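Shoebox Packing, Desk Set
Plarbridge Packaging Notes / Gallery 13
Posted January 5, 2024

This gallery covers a retail shoebox on an office desk. The subject is the carton itself: lid, end label, thumb notch and the plain board that goes with it. Notes on board weight and glue seams are kept on the Mikville page and are not repeated in this set.

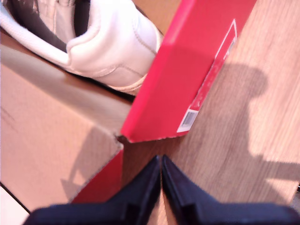
White sneaker with padded collar, tan corrugated board and the red lid. The lid corner shows a small tear or fray.
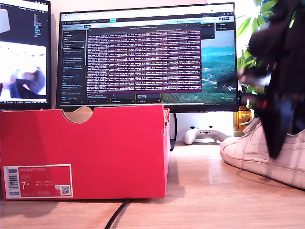 Label face, Nike Court Royale, size 7.5. Barcode at the left end, QR code at the right. 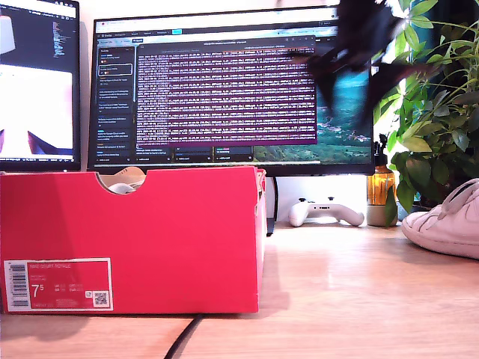
Thumb notch, with a cream-colored shoe and tissue paper showing through the opening. The lid is not fully closed at the right end.

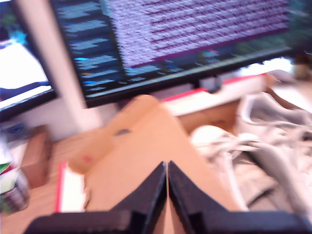 Flat piece of tan cardboard on the desk, with a rounded, tab-like end.

For repacking, the Plarbridge method is the same for any lidded shoebox. Place the shoes heel to toe, soles against the long walls, and fold the tissue over from both sides. Lower the lid evenly. A lid pushed down at one end first will catch on the opposite corner, and repeated catching splits the board at the fold.

Keep the label face outward on the shelf – size and barcode should be readable without moving the box. Stack no more than 5 high. Boxes with soft corners go on top.

The Cabanatuan shelving trial used 50 boxes under form 1005. Corner wear from that trial will be added to the Bida gallery in March.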